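The Woman Who Writes Down the Whole Life

Yen-ting Mak has written 1,698 obituaries, and she can tell you something about nearly every person in them. There was the man who named all of his tractors. There was the school cook who kept a fan letter from a fourth grader in her wallet for 37 years.

"People say it must be gloomy work, and I just love it!" she told me on a Thursday morning in Velirlow, where she has written death notices for the weekly paper since she was 24. "I get to hear the best stories in town, and I get to hear them from the people who tell them best."
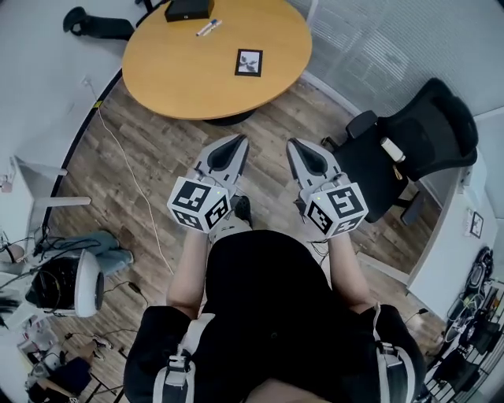
Starting with the kitchen

Mak likes to meet families at home, and she likes to begin with food. What did he cook? What did she refuse to eat? Dates and survivors can wait until the second cup of coffee.

"You ask for a birth date and everyone sits up straight," she said. "You ask about potato salad and three people are talking at once -- and one of them is laughing."

She learned this from Normand McKinnon, the editor who hired her. His rule was that every notice needed one detail a stranger would remember. He once sent her back to a farmhouse twice to find out the name of a dog. (It was Biscuit. She still has the notebook.)

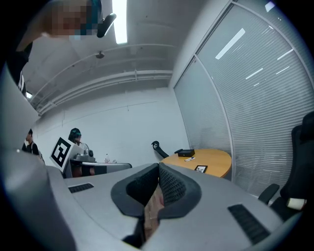 The paper gives each family 460 words at no charge, and Mak uses every one of them. When a list of grandchildren runs long, she trims her own sentences first. She reads the finished piece aloud over the phone, slowly, and waits.

"Sometimes there's a long quiet, and then somebody says, 'He'd want the bowling in there.' So the bowling goes in!"

She also helps people who want to write their own. Shahzad Ghauri, a retired bus driver of 74, has been working on his since October and is on his fifth draft.

"She keeps asking me for more about the buses," Ghauri said. "I had two lines. Now it's most of the page, and I'm pretty proud of it."

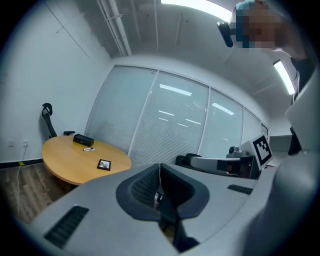

Mak has no plans to slow down. She is sorting her old notebooks by family name so that cousins and grandchildren can come in and read them, and she has reached the letter K. As for her own obituary, she has only the first line, and she wouldn't read it to me.

"It mentions pie," she said.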